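Two Hands on the Laundry: a review of the Plollow paired gripper kit
Project report, Product Evaluation module
Submitted January 22, 2021
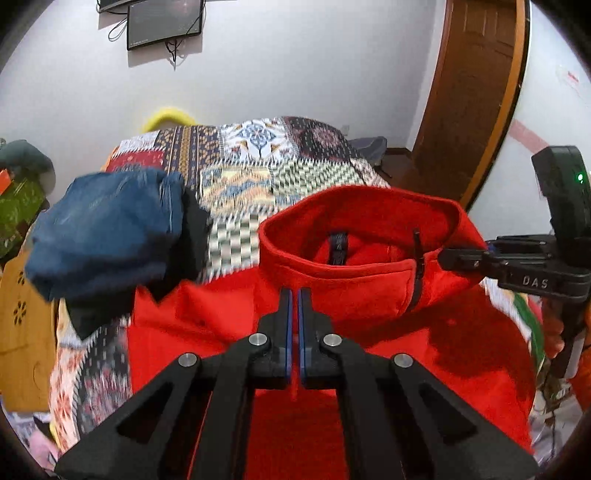 I chose the Plollow kit for my evaluation after a good deal of dithering. My first idea was to compare three cheap desktop arms, but our department had already had several reports of that sort, and my tutor gently suggested that I look at something people hold in their own hands instead. Plollow is sold by a small firm called Gridell as a pair of hand-held grippers for recording household work, with software to match, and I wanted to know whether an ordinary student with no workshop experience could get decent recordings out of it.

1. What I set out to do

The brief asked us to judge a product on three things: how easy it is to set up, how well it does its job, and whether it is worth the asking price. I settled on clothes as my test material, partly on the advice in the Gridell handbook, which calls soft items "a demanding but rewarding first exercise". I would agree with the demanding part! A mug stays the shape of a mug wherever you take hold of it. A fleece jacket has a collar and a zip and a great deal of loose material in between, and every time you put it down it lies differently.

All the sessions were done on a bed with the quilt left on. I did think about using a plain table, and the handbook recommends one for beginners, but it seemed to me that most people sort their clothes on the bed, and a kit meant for household work ought to cope with a patterned quilt underneath.

2. Setting up

The first evening was slow going. The grippers themselves needed very little doing to them, but the recording software, which is called Wunari and comes on a separate licence, asked me to pair each gripper twice before it would accept both together. The instructions for this are on page 3 of the handbook and again, worded differently, near the back, and I wish I had found the second version first. Once everything was paired it stayed paired for the whole of December, and I had no further trouble on that score.

Cables were my other grumble. They want thinking about before you start, so that they trail away from the clothes and don't get gathered up with a sleeve. By the end of the first week I had got into the habit of checking them before each recording, rather as you check your mirrors before pulling out.

3. The recordings

Over the project I kept 727 short recordings, each covering a single task such as lifting a garment, moving it to one side or straightening a collar. I recorded more than that, but threw out any where I had forgotten what I was meant to be doing halfway through, and I am sorry to say there were quite a few.

Collars turned out to be the best place to take hold of a jacket. The cloth is thicker there and keeps some of its shape, so the fingers close on something definite. Jeans were easier than I had feared at the waistband and very awkward at the hem. Thin, dark garments were the hardest of all, and when I played the recordings back I often struggled to see which fold was which - a lighter-coloured set of clothes would have been kinder to me.

Holding a gripper in each hand is tiring at first. I managed around 2 hours in a sitting, with breaks, and my wrists certainly knew it the next morning. It did get better with practice, and I found I was squeezing much harder than I needed to in the early days.

4. Comparison and price

The only other kit I was able to try was the Salgado single-hand set, which the department already owns. It is lighter and simpler, and for picking up small, firm objects I would happily choose it again. For clothes, though, I missed the second hand badly. Plollow costs 2335 pounds with the Wunari licence included, and that is a lot of money for a student project, though fair enough for a department that would lend it out every term.

5. Would I recommend it?

Yes, with some patience allowed for the first week. I would ask Gridell to put all the pairing instructions in one place and to offer a softer grip for smaller hands. If I had the time over again I would also label my recordings on the day I made them - I left mine until the holidays and spent a very long weekend working out which jacket session was which. The labelled list is in Appendix A, and my notes on the Salgado set are in Appendix B.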